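Put the Charger Back in the Box

By Eduardo Layug
Monday, October 28, 2024

144 shares | 11 comments

I bought a phone in February and it came with a cable, a paper clip for the SIM tray and a folded sheet in eight languages. There was no charger. The woman at Hotard, the electronics store near my office, sold me one for $11 and put it in its own box, with its own plastic tray, inside a paper bag.

The reason given for leaving chargers out is waste. Most people already own a few, the makers say, so packing another one with every phone fills drawers and then landfills. I believed this for a while. I now think it is a weak argument for most buyers, and that a charger should come with the phone unless the buyer asks to leave it out.

Start with who already has one. I have a drawer of old chargers, and I went through it the night I got the phone. Most of them have the old wide port, and the cable that came with my new phone has the small oval connector on both ends. The cable would not go into any of them. I could have used an old cable with an old charger if the old cable had fit the phone, and it didn't. My parents had the same trouble with the tablet we gave them, and they drove twenty minutes to buy a part they assumed was missing by mistake.

Then there is price. When the charger came out of the box, the price of the phone did not drop by $11. It stayed where it was, and the next model went up. A buyer who needs a charger is paying more than before for the same working phone. A buyer who doesn't need one has saved nothing.

The cheapest chargers are the ones I worry about. If a person has just spent $289 on a phone, there is a good chance they will grab whatever is hanging by the register at the gas station. Some of those are fine. Some get hot enough that you don't want to leave them plugged in overnight, and the package tells you very little about which kind you are getting. A charger that comes with the phone has at least been matched to it by somebody whose name is on the box.

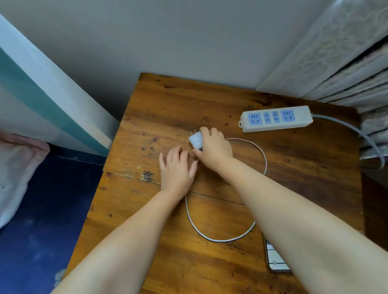
Should the phone company have to give a charger to a buyer who doesn't want one? The buyer should get to choose at the register, with the charger included by default and the price cut by a fair amount for anyone who turns it down.

Stores already handle choices like this. When I bought a coffee maker from Domumura, the checkout page asked if I wanted the paper filters. I unchecked the box and the total went down. It took one click. Phones are sold in several colors and sizes of storage, and keeping track of one more option can't be beyond the people who sell them.

I'll grant the waste argument this much. Smaller boxes do mean more phones on a pallet, and fewer trucks. A household that buys four phones over ten years probably doesn't need four chargers. My own drawer proves it. But a household that buys the chargers separately gets the same plastic plus extra packaging, and a second trip to the store or a second delivery. I would like to see the makers publish how many chargers they sell on their own each year next to how many they used to pack in.

The move to one standard port should help. In a few years most people will have a charger that fits whatever they buy, and leaving it out will be a smaller problem. We aren't there yet, and wattage is still a mess. Two chargers can look the same and one will take all night to do what the other does in an hour. The number that tells you is printed in gray on white, in type my father can't read with his glasses on.

Until that is sorted out, put it in the box and let people say no.

Share this | 11 comments

Related
Why Is the Manual Only Online Now?
Agbayani Raises Its Repair Fees Again
Soledik Headphones, One Year Later
Extended Warranties and Who They Are For
What to Do With a Drawer of Old Cables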